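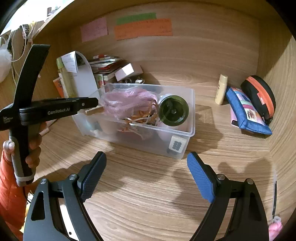

Une pince pour apprendre aux robots à ranger

Tu sais ranger une étagère. Tu ne le fais peut-être pas souvent, mais tu sais le faire. Un robot, lui, ne sait pas. Il faut lui montrer, et il faut lui montrer beaucoup de fois. Le service Lollow, proposé par l'entreprise Dritgate, sert à cela : des gens comme toi et tes parents font des gestes chez eux avec une pince tenue à la main, et un robot apprend à partir de leurs films.

Comment marche la pince ?

Elle a une poignée et deux mâchoires noires. Quand on serre la poignée, les mâchoires se rapprochent. Quand on relâche, elles s'écartent. Au bout de chaque mâchoire, il y a un coussinet bleu, couvert de petites lignes croisées. C'est un peu comme la semelle d'une chaussure de sport : le relief aide à ne pas glisser.

Une caméra est fixée sur la pince. Elle filme ce que la pince a devant elle. Elle voit donc les mâchoires s'ouvrir, s'approcher d'un objet et se refermer dessus. Plus tard, le robot aura lui aussi une pince et une caméra placées presque au même endroit. Les films lui seront donc faciles à comprendre.

Pourquoi ne pas filmer simplement tes mains ?

Ta main a cinq doigts. Elle peut attraper un crayon de dix façons différentes. Le robot n'a que deux mâchoires et ne peut pas t'imiter. Avec la pince, tu es obligé de faire comme lui. Les premières minutes, on est maladroit. On attrape de travers, on recommence. Ces essais sont gardés aussi, car le robot doit apprendre à se rattraper.

Pourquoi une étagère en désordre ?

Dans une usine, les objets sont souvent tous pareils et posés à la même place. Dans une maison, c'est différent. Sur une seule étagère, on trouve un bac transparent, un flacon pulvérisateur, une trousse bleue, des papiers empilés et une ficelle qui pend sur le côté.

Chaque objet pose un problème au robot. Le bac transparent laisse voir ce qu'il y a derrière lui, et le robot peut se tromper sur l'endroit où se trouve le bord. Le papier se plie. Un cordon souple change de forme dès qu'on le touche. Une boîte posée de travers sur un bol peut tomber si on la pousse un peu.

Avant de prendre quelque chose, on approche la pince ouverte, bien en face de l'objet. Ce moment compte autant que la prise. Le robot y apprend d'où il faut arriver.
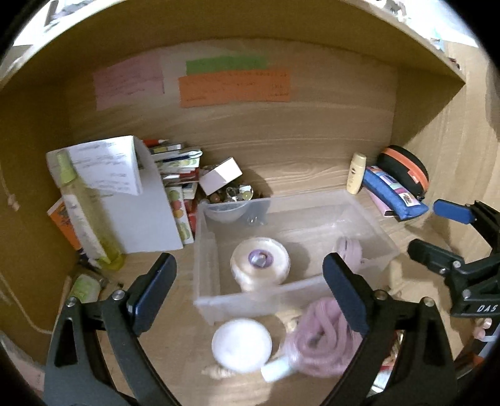 Ce qu'il y a dans la valise

Le service prête une valise aux familles et aux écoles. Elle contient :

— 2 pinces, une pour chaque main ;
— un chargeur ;
— des cartes de missions, du genre « mets le flacon debout » ou « sors le rouleau du bac » ;
— un livret pour les adultes.

Avec les deux pinces, on peut travailler seul ou à deux. Seul, c'est plus difficile qu'on ne croit : une main tient le bac et l'autre prend l'objet.

Combien ça coûte ?

Pour une famille, le prêt est gratuit, mais il faut faire les missions. Une école qui veut garder la valise la paie 597 euros. En juillet, 233 familles ont emprunté une valise, et le robot d'essai, qui s'appelle Skovano, a reçu 1 651 films de rangement.

Est-ce que le robot voit ma maison ?

La caméra filme ce qui est devant la pince, donc aussi ce qui traîne autour. Si un mot est collé au fond de l'étagère, il peut apparaître dans le film. Avant de commencer, enlève ce que tu veux garder pour toi : lettres, photos, carnet secret. Un adulte regarde ensuite les films avec toi et peut en effacer avant l'envoi.

Trois mots à retenir

Mâchoire : la partie de la pince qui s'ouvre et se ferme.
Coussinet : le bout de la mâchoire, qui touche l'objet.
Démonstration : un geste qu'une personne fait pour que le robot l'apprenne.

À partir de quel âge ?

Huit ans, avec un adulte à côté. Les objets en verre et les produits ménagers sont laissés aux grands — même quand le flacon est presque vide.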